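Why I still read blogs through a feed reader (and how I finally tidied mine up)

I've been meaning to write this one since February, when I opened my feed reader after a few weeks away and found 3889 unread items staring back at me. Three thousand, eight hundred and eighty-nine! I used to run a tight ship, with everything in folders and nothing older than a fortnight. Then I got busy, kept subscribing to things, and there we were.

So I made a pot of tea and started going through the whole list, feed by feed. It took me a good few evenings and I had the best time.

First up, the dead ones. So many dead ones. There was a barley and sourdough blog I'd followed for ages that last updated years ago, mid-series, with part two of a post on rye starters promised for "next week". There was a health food shop that had turned into a betting site without changing its feed address (that one went very quickly). And there were a couple I couldn't bring myself to delete, like the Ulwood garden diary, which hasn't had a new entry in ages but has the loveliest writing on growing broad beans you'll find anywhere. I've put those in a folder called Keep Anyway.

Next I had a look at what was making all the noise. My reader is Kotier, which has a little stats page I'd never bothered opening, and it was a revelation. One single recipe site, Skollberg, was responsible for 759 of the unread items. They post every recipe, then post it again with a new title, then post a roundup of the ones they've already posted twice. I do like their pickles, so I've kept just the preserving category, and if you didn't know you could subscribe to only one category of a blog, please go and try it, because it's brilliant. On a lot of sites you can just add "feed" to the end of the category address and away you go.

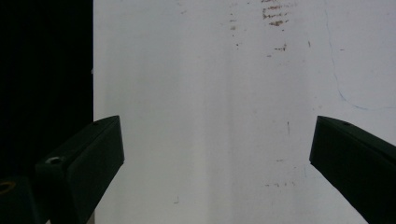
The other big change was sorting by how often someone posts instead of by topic. I pinched this idea from Ho-yin Huang, who left it in a comment on my old post about bookmarks, and I was sceptical for all of ten minutes. My folders used to be Food, Garden, Wellness, Friends and Misc, and Misc was bigger than the other four put together. Now I've got Daily, Weekly and Hardly Ever, plus Keep Anyway, and Hardly Ever is my favourite by miles. It's full of people who write twice a year when they've really got something to say. Under the old system they'd be buried under forty smoothie recipes before I ever saw them. Now when that folder lights up I get properly excited.

I did have some trouble with the import. When I moved the tidied list over to my laptop, Kotier brought in every feed twice and cheerfully told me I had 3434 new items. Bit of a heart-sinker at eleven at night! The fix was to export the list, delete everything from the account, close the program completely and then import again. If you leave it open while you do it, it syncs the old list back. I did that twice before I worked it out.

A few readers have asked whether the free version is enough. It has been for me, though it only fetches once every few hours. That doesn't bother me at all, as nothing I follow is urgent. If you want to save full articles for later you'll need something else alongside it, and I've been using Yang for that, mostly for long reads on the train. The text comes through nice and clean, but tables turn into soup, so don't rely on it for anything with measurements in it. Ask me how my oat slice turned out.

I've also got a new rule for myself, which is 5 new subscriptions a month and no more. I've already used up this month's, on two fermenting blogs, a seed saver, a woman who reviews kettles, and a retired baker who writes up every loaf with its faults listed at the bottom. The kettle one is a delight.

If you've got a blog of your own, or there's one you love that hardly ever updates, pop the address in the comments. I'll have room again next month, and there's plenty of space in Hardly Ever.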